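공구와 재료의 기초, 4주차 강의 노트
담당: Ilse Albers
강의실: Buschmann관 234호

지난주에 나사의 피치까지 배웠습니다. 오늘은 나사를 조이는 힘, 즉 토크에 대해서 공부합니다. 제가 한국어로 쓴 노트이므로 어색한 표현이 있으면 수업 후에 알려 주시면 감사하겠습니다.

1. 토크의 정의
토크는 힘과 회전축까지의 거리를 곱한 값입니다. 단위는 N·m(뉴턴미터)를 사용합니다. 같은 힘을 주어도 거리가 두 배가 되면 토크도 두 배가 됩니다. 드라이버의 경우에는 이 거리가 손잡이의 반지름입니다. 그러므로 손잡이가 굵으면 돌리기가 쉽고, 손잡이의 길이는 토크와 직접 관계가 없습니다. 학생들이 시험에서 이 부분을 자주 틀립니다.

2. 조임과 마찰
나사를 조일 때 준 토크가 모두 체결력이 되는 것은 아닙니다. 많은 부분은 나사 머리 밑면의 마찰과 나사산의 마찰에 쓰입니다. 나사산에 기름을 바르면 마찰이 작아지고, 같은 토크에서 체결력이 커집니다. 이때 마른 나사의 기준값을 그대로 쓰면 나사가 늘어나거나 끊어질 수 있습니다.

3. 나사 홈의 종류
일자 홈은 만들기 쉽지만 날이 옆으로 미끄러지기 쉽습니다. 십자 홈은 중심을 맞추기 쉬운 대신, 토크가 크면 날이 홈에서 밀려 올라옵니다. 이 현상을 캠아웃이라고 합니다. 별 모양 홈은 옆면이 거의 수직이어서 캠아웃이 적게 생깁니다. 홈의 크기와 날의 크기는 반드시 맞아야 합니다. 작은 날로 큰 나사를 돌리면 홈이 먼저 망가집니다.

4. 드라이버의 각 부분
손잡이, 축, 날 끝의 세 부분으로 나눕니다. 축은 휘거나 비틀리지 않도록 보통 강철로 만들고, 날 끝은 열처리를 해서 더 단단하게 하는 경우가 많습니다. 손잡이의 홈은 손이 미끄러지는 것을 줄여 줍니다.

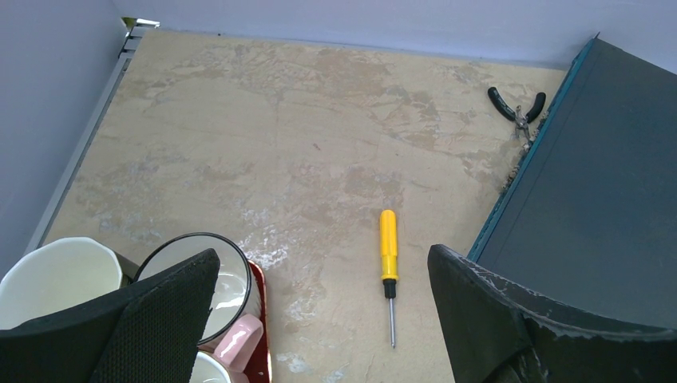

그림 1. 노란색 플라스틱 손잡이와 가는 금속 축의 드라이버

5. 연습 과제
가) 손잡이의 반지름이 1.5 cm인 드라이버를 40 N의 힘으로 돌립니다. 토크를 구하십시오.
나) 캠아웃을 줄이는 방법을 두 가지 쓰고 이유를 설명하십시오.

과제는 8월 5일(화)까지 513호 앞 상자에 제출하십시오. 참고 자료는 Stamby 교재의 제3장입니다. 다음 주에는 와셔와 풀림 방지를 배웁니다.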